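Ninetwood Housewares Cooperative
Shop Floor and Home Chores Working Group
Minutes, November meeting, Tuesday, back office at Umholm

In the chair: Esben Hafstein
Apologies: the Kekbridge store

1. Minutes of the last meeting
Accepted with one correction. The figure under repairs should read $2,296.

2. Can machines do chores yet
The chair reopened the question carried over from last time: whether any of the display and tidying work in the stores, or the same kind of work in a customer's home, could be handed to a machine within the next budget year. Kekbridge had sent a note saying no. Gape had sent a longer note saying it depends on the chore.

The group took hats first. Gape reports that straightening the hat display takes up 65 minutes of staff time on a normal day, nearly all of it customers' try-ons being put back. Members agreed that a stiff hat is an easy object and a soft cap is a hard one. It sags when lifted by the brim, and it has to be turned the right way before it goes back.
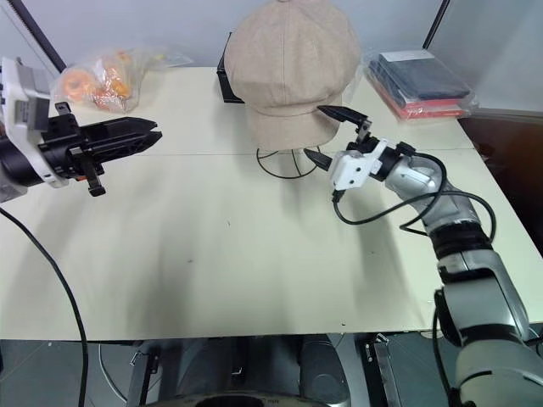 Item 2. Cap on wire stand, two arms at the table.

It was asked whether two arms are needed. The chair's view was that one arm could take a cap off a stand but would have trouble putting it back square, as a light stand moves when pushed. A member from Umholm disagreed and said a heavier stand would be cheaper than a second arm. Both points noted.

There was some discussion of clear plastic packaging. Staff find it a nuisance and it was thought a camera would too, on account of the glare. No one present had figures.
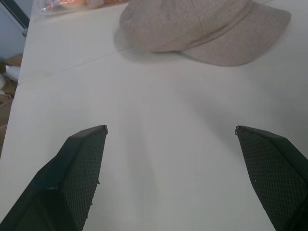
Item 2. Cap and open gripper fingers, close view.

On homes, the group was less hopeful. A store table is cleared every night and stays the same height. A hallway at home has coats, shoes and mail in it. Folding laundry and loading a dishwasher were both mentioned and left for another meeting.

3. What counts as done
Gape asked for a plain standard before anyone talks to suppliers. After some back and forth the following was agreed for caps: on the stand, brim to the front, nothing knocked over, no staff help.
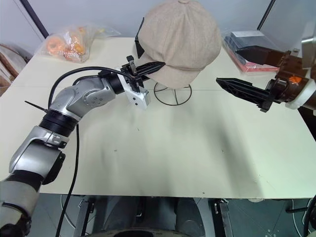

The chair wanted a time limit added. The first suggestion was 2 minutes per cap, which Umholm called generous given that a clerk does it in a few seconds. Others felt speed matters less if the work is done after closing. Left at 2 minutes for now, to be looked at again once there are results to compare.

Breakage was raised. Agreed that creased brims count as damage.

4. Actions
Esben Hafstein to write up the cap standard and send it to all 3 stores.
Gape to keep its log of display time going and split hats from scarves.
Umholm to price heavier stands.
Kekbridge to be asked which chores it would least mind trying.

5. Other business
The label printer at Umholm is still out. Stockroom key to be returned to the front desk.

Meeting closed at 4:40 p.m.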